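Hand-held grippers take shape at Pevcombe shared workshop

Members of the shared workshop at Pevcombe have finished the first working version of a hand-held gripper tool, built at evening sessions and at kitchen tables between them. The tool carries a camera that looks out over its two fingers, and it is meant to record how a person picks things up and puts them down, so that the recordings can later be used to teach a small robot arm the same jobs.

The project goes by the name Jellico. It was started by Tyson Perron, who built the first handle in his garage from printed parts and a pair of hinges taken off a broken desk lamp. That version worked for an afternoon before the trigger cracked. He brought the pieces to the workshop in June and asked whether anyone wanted to help him make a better one.

Three members took it on. The group has spent £475 so far, most of it on the camera, two sets of bearings and printing material. The remainder went on screws and on a second trigger spring, after the first proved too stiff for anyone with small hands. The workshop's own printer was used throughout, apart from one week when its heated bed failed and the parts were run off at home.

The fingers took the longest. The ribbed part of each one is meant to give slightly when it closes on an object, so that a soft thing is not crushed and a hard thing does not slip. The group printed 23 pairs before settling on the present shape. Early ones were too thin at the tip and folded back on themselves, and a later batch held well but would not come off their plates without a knife.

The plates now take the fingers with ordinary screws, so a worn pair can be changed at the bench. Perron said the change had saved more time than anything else in the build – a swap that used to mean reprinting half the tool is now done with one screwdriver.

The list of practice jobs is kept simple. It includes moving folded cloth, lifting books and working near a plant without catching the leaves, along with a few kitchen tasks that members have tried at home.

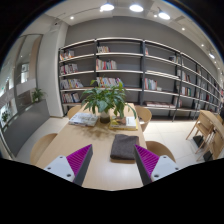
The gripper's fingers open over the table, with books and a potted plant further back.
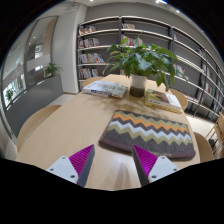 Rosaire Dufour said the group should be careful not to get ahead of itself, and that a tool which records well is still a long way from an arm that works. Dufour would like to see the trigger tested properly before any more money is spent, and has asked for a written note of each failure, including the ones that seem too small to bother with. A spring that slips once in an evening will spoil a whole set of recordings, Dufour added, and it is far cheaper to find it at this stage.

Perron agreed that the trigger was the weak point. On the present tool it returns to the open position a little slowly, and the delay shows up in the recordings as a finger that seems to hesitate. A new return spring has been ordered, and the pivot will be changed from a plain bolt to a shouldered one.

The group has made 3139 short recordings so far. Many will be thrown away. Some were made before the camera mount was stiffened and are too shaky to use, and others start late, with the fingers already closed. Sorting them is slow work and is being done by hand, a batch at a time, on the workshop's old desktop computer.

The arm itself is known as Lemieux and is still in pieces. Its base and lower joint are complete, but the wrist is waiting for a motor that was sent in the wrong size. The same fingers will fit both the hand-held tool and the arm, and the plates have been drawn with this in mind.

The makers' group at Gastarcombe has asked for the drawings and plans to build a tool of its own. Perron said these would be handed over once the new pivot had been tried, along with a parts list and notes on printing the fingers.

Work on the tool continues at the evening sessions, which start at 7pm. Members who want to help with sorting the recordings should bring their own headphones, as the laser cutter is in use at the same time.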